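Subject: Re: [homelists] Small round tables and what to do with the shelves behind them
From: Eun-ji Ra
To: homelists

Hello everyone, and thank you for the kind messages last week, I have read them all even if I haven't got round to answering each one (I will, I promise).

Veltton wrote on Sunday:
> We have just put up white metal shelving in the spare room, the sort
> with holes all the way up the posts, and I have no idea how to stop
> it turning into a heap. Do you use bins? Lids or no lids? And is a
> little table in front of it a help, or does it only fill up as well?
> I bought a tray for ours from Dustell and it has never once been
> empty.

I have been meaning to write about exactly this, so I am glad somebody else started it. Pictures first, then my ramblings. 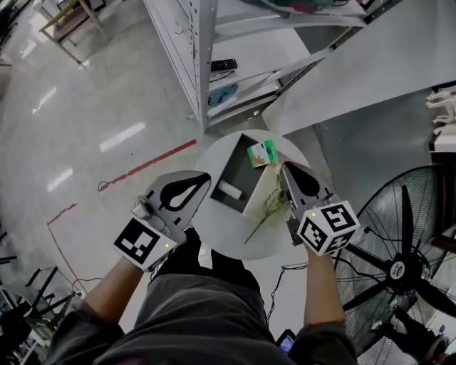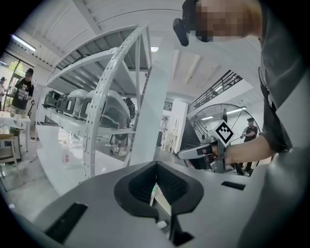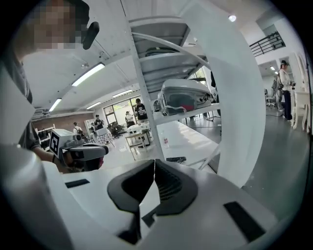
I have changed my mind about bins more times than I care to admit. When we lived at Yeo I had one enormous box for everything and thought myself very organised, and then of course every time I wanted a roll of tape the whole lot had to come out on the floor. Four or five middling bins side by side will beat one big one every time, in my opinion, and they don't have to match. I used to fret about matching. I once sent back a whole set to Vendelitz for being the wrong grey, and paid the postage too, and the replacements were no better!

As for lids, I would say yes for anything you touch less than once a month and no for the rest. A lid you can see through is best of all, as you get the dust kept off and still know what you are hunting for. What I would steer you away from is putting something on top of a lidded bin, even "just for now". That is how you end up with a bin you never open. I had one like that for two winters - it had my good scissors in it the entire time.

Leads and wires deserve a bin to themselves. I wind each one up loosely and put a bit of masking tape round it with the name of whatever it belongs to, and if I can't say what it belongs to it goes in an envelope marked September, and whatever is still in the envelope when September comes goes to the recycling. My sister thinks this is ruthless. She has a drawer of chargers for telephones that were old when she was at school, so I take that with a pinch of salt.

Now, the little table. I do think it is a help, but only if you are strict about the tray. My rule is that the tray holds whatever I am in the middle of and goes back on the shelf, or gets emptied, before supper. The table round the tray is meant to stay clear. (Meant to!) A round one is kinder on the hips in a narrow room, too, and you can get at it from any side, though you do lose the corners, and I miss them when I am folding sheets.

The remote control question came up a while ago as well and I don't believe it was ever settled. Ours lives on a shelf, always the same shelf, and anyone who carries it off to another room has to make the tea. It works about as well as you would expect.

Veltton, one thing I would ask before you buy anything more - how deep are your shelves? I bought 22 clear shoe boxes in a sale without measuring and they stuck out at the front by a thumb's width, so I caught my sleeve on them for nearly a year. Do measure between the posts and not just along the shelf, they take up more room than they look. And if your shelves can be moved up and down, put the bins in first and set the height afterwards, with enough of a gap to get your hand in over the top.

I would love to know what others do about the very top. I can only reach mine from the step stool, so soft things go up there, blankets and bags mostly, on the grounds that they won't hurt if they come down on me. Has anybody found something better?

Warmest wishes to all, and do write back even if it is only to disagree about lids,

Eun-ji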